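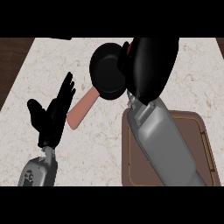 Frequently asked questions about the Burnermont rules for two-armed kitchen tasks

Who are these rules for?

Teams at Nilitz and Heydari who build, run or score kitchen tasks in simulation. If you only read the scores, read the last three questions first.

Aren't there enough standards already?

Probably. We held off writing this one for a long time. What pushed us was a review of 1,000 simulated runs that three people scored separately. They couldn't agree on what a finished task looked like. A pan that was held, a pan that was lifted and a pan that was put where it belonged had all been marked "success" by somebody.

Does holding a pan by the rim count as a grasp?

Yes, as a grasp. It doesn't count as correct handling unless the task sheet says the rim is allowed. In a real kitchen the rim is often the hot part, and a policy that learns to grab it because the simulator has no heat has learned something you'll regret. Log the contact point and let the reader decide.

What if only one hand is doing anything?

Then say so. A task listed as two-handed needs both hands to touch the object, or something it rests on, before the run ends. An open hand near a handle is not contact. We get arguments about this every month, usually from whoever owns the run.

Can an arm pass over other items on the counter?

It can, but report the smallest gap between the arm and anything under it. "No collision detected" tells us what the collision checker was set up to notice. Some checkers ignore forearms completely — ask before you trust the number.

How many runs do I need?

At least 48 per task layout, with the object positions changed between runs. Restarting the same layout 3,000 times gives you a large number and very little else.

Do I have to report failures?

All of them, including the ones you restarted by hand. There are 7 failure codes on the task sheet. "Other" is one of them, and if it's your most common code we'll send the report back.

Does a pass mean the robot is safe in a kitchen?

No. It means a simulated robot met our scoring rules. Please don't put the word "certified" on anything.

The vendor says its simulator is realistic. Is that enough?

Realistic in what way? Nice-looking marble says nothing about friction. Ask for the friction values, the object weights and the grip force limits. Hornitbridge keeps the sheet where these get written down, and a blank field is scored as a missing one.

When do the rules change?

Each July. Send objections before then, with run logs attached. Objections without logs do get read, but slowly.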